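Bench Notes

Search this blog Search Go

Carrying rules for two-armed robots, third revision
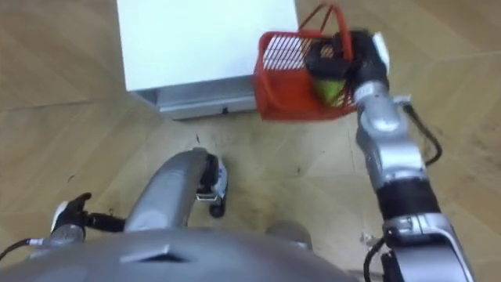
Right gripper on the basket, left arm kept low.

I rewrote our carrying rules in January, and a few people asked me to put them up where they can be read without a login. They cover one job: a robot with two arms moving household containers with handles, meaning baskets, pails and totes, over an ordinary floor. They don't cover trays, and they don't cover anything with liquid in it. Those have their own sheet.

The old version was written at Tresel and ran to 13 pages. Most of it was about paperwork. When I went through the log for the Bunting job I had 2,674 carries to look at, and 1,175 of them had a note attached by the operator. A lot of those notes were the same complaint in different words, so the new rules start there.

Contact point. Pick the contact point before the arm moves and write it on the run sheet. "Handle" or "rim" or "side wall" is enough. If the gripper ends up somewhere else, finish the carry if it is safe and log where it ended up. Don't regrasp in the air. Set the basket down first.

Thin handles. A thin handle can shift in the fingers when the load swings. Go slower on the first lift, stop at a low height, and wait until the basket hangs still. Then carry on. We used to leave the wait up to the operator, and people skipped it when they were busy.

Loose items. Nothing in the basket may stick up higher than the rim by more than the width of a finger. If fingers have to reach inside the basket, the operator looks at what is in there first. Soft or round items go at the bottom.

The other arm. This was the biggest change. The arm that isn't carrying has a parked position, and it goes there before the lift. Low is fine, out to the side is fine. It may not cross in front of the torso while the other arm is loaded.

Cables. Check every outside cable with the arm at full reach and again with it folded. A loop that looks fine in one position can catch in the other. Eliécer Urrego wanted a maximum loop size in the rules. I left it out, as the arms we use at Kellside are cabled differently from the ones at Drerkik, and one number would be wrong for somebody. He still disagrees with me.

Floor. Sweep before the first run of the day and again after lunch. Scraps and grit get into the wheels and scratch the wood. Mark nothing on the floor with tape unless the owner says yes.

Furniture. Keep the basket a hand's width away from cabinets and appliances while it is moving. The base of a cabinet counts too. Our old rule only mentioned doors and tops.

Stopping. Anyone in the room can call a stop. The operator stops first and asks second. After a stop, 2 people look at the load before it moves again, and both put their initials on the sheet.

I haven't settled what to do about baskets with two handles. For now we treat them as trays. If your group has a written rule for those, send it over and I'll read it before the next revision.

Share 13
Comments (2)

Recent posts
Run sheets: what to keep and what to drop
Parked positions, with measurements
Why we stopped taping floors
Notes from the Drerkik visit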